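Steaming for Beginners: A Term Project on Where Dumplings Should Sit
By Hiyori Katayama and Tien-fu Wei
2022-04-08
18 shares | 2 comments

1. What we set out to do

Our assignment was to pick a piece of everyday equipment and work out how people put it away. Most of the class went for backpacks and desk drawers. We went for the bamboo steamer, on the grounds that Tien-fu's family has three of them and has never stored any of them the same way twice.

The plan was to write a short activity for a play kitchen, the kind found in the corner of a kindergarten classroom, in which a child sets up a steamer, fills it, covers it and clears the table afterward. We named it Kartha, which means nothing, and which we chose after every name that meant something had been vetoed by one of us. Kedton Hall let us have a white table against a white wall, and we let ourselves have the whole of a study period to decide where on it to put the dumplings.

Our first draft of the instructions ran to 2,727 words. Our instructor pointed out that the target audience was five years old and, in most cases, could not read. The second draft was 120 words, and it is the one this report is about.

2. The dumplings

We began with the food, because everyone begins with the food. The activity starts with the dumplings out on the bare table and the basket off to one side, so that there is something to do. Small pale crescents on a white surface are not the easiest things to spot, and we went back and forth on whether to add a colored mat. In the end we left the table bare, partly on principle and partly because the only mat we had was shaped like a frog.

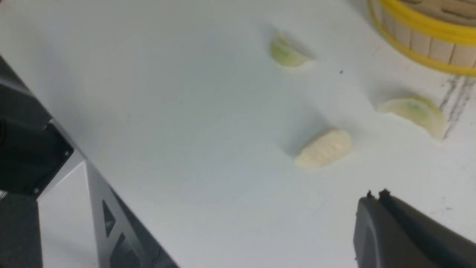 How far apart should the dumplings be at the start? Far enough that a child has to reach for each one separately. When they touch, most children scoop up the lot in one go and the activity is over before the adult has sat down.

We tried lining them up in a neat row first. It looked very professional. It also made our testers, who were our classmates, treat the row as something that must not be disturbed, and one of them asked whether he was allowed to touch it. Scattered dumplings apparently give permission.

3. The basket

A steamer is a forgiving object. It is round, so there is no wrong way to turn it, and its opening is large enough that poor aim goes unpunished. Tien-fu wrote a full page on the merits of round storage, of which this paragraph is the surviving part.

The drawback is the rim. When the basket stands close to the food, people drop the dumpling beside it and then nudge it along toward the wall of the basket as if it might go through. Hiyori did this twice while explaining to the class why people do it. We settled on leaving a clear stretch of table between the two, and the instruction now reads "Lift, then let go." It was voted the best sentence in the report, two votes to none.

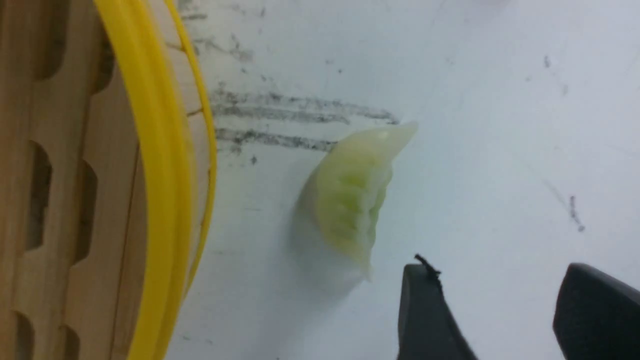

Fig. 2. The steamer's cut-out side wall and yellow rim, with dark smudges on the white surface alongside.

We had a long argument about cleaning. The yellow trim is smooth and looks as if it would wipe down in a second. The wood has openings and seams, and neither of us could agree on a tool for those. Hiyori favored a dry toothbrush. Tien-fu favored not looking. Our instructions mention a dry brush and leave the looking to the adult's conscience.

White surfaces got their own paragraph in the second draft, and it is not a kind one. White shows everything. If we were setting up a play kitchen from scratch we would ask for pale gray or a nice forgiving speckle, and we would wipe it before the activity as well as after. Play food gets handled, dropped and occasionally tasted, and whatever is on the surface goes along with it.

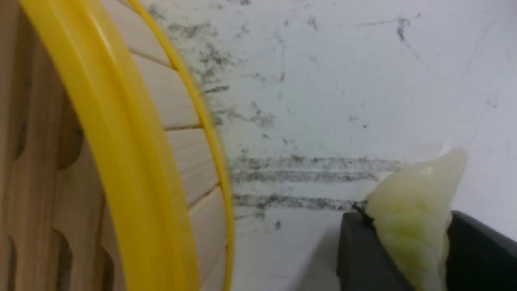

Fig. 3. Yellow bands and pale slats of the steamer, next to the dark marks and streaks.

4. The lid and everything else

The lid was meant to be the easy part. It is the piece people like best, being the one with the woven middle, and it turned out to be the one they put down in the worst places. In the first round of testing it was placed on top of the food, on a chair and once on a tester's head. We added a step telling the child to park the lid on the table behind the basket before doing anything else. After that it mostly stayed put.

Then there was the question of what else to leave out. A steamer alone on a table is a very short game. We added a toy watermelon, which nobody steams, and a couple of colored blocks, to see whether the child would sort the food from the things that are not food.
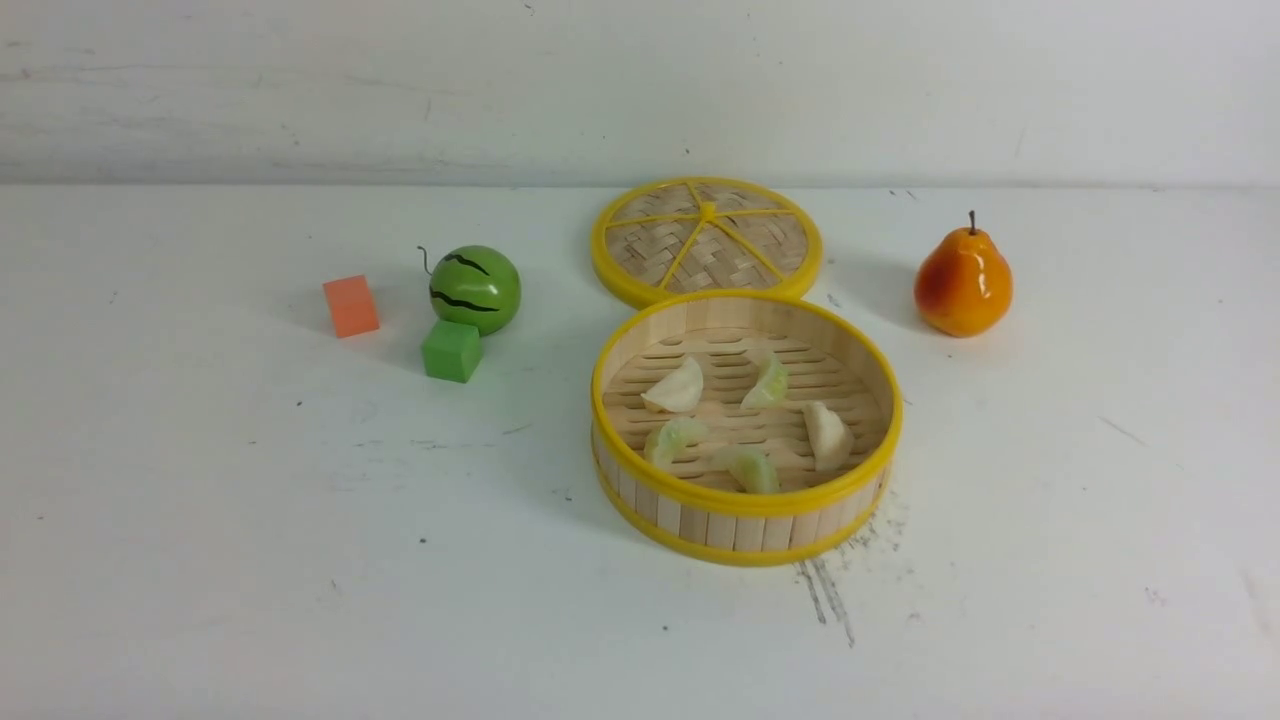 The watermelon caused more debate than anything in the project. It is food, so by our own rule it should be put with the food, and it is also a watermelon. Our testers split into those who tried the basket, those who left it where it was and one who wanted to see the rule in writing. We now say "Put away what you would steam," and accept that some households may differ.

The blocks were simple by comparison. An orange one and a green one go in the box by the door, and no one has yet claimed to steam a block.

5. What we would change

We would test with actual children. The class at Florkholm School has agreed to try Kartha in June, and we expect to learn that everything above is wrong. We would also start with the shorter instructions, and we would choose the table ourselves.

Hiyori would like it recorded that the frog mat was never given a fair trial.

2 comments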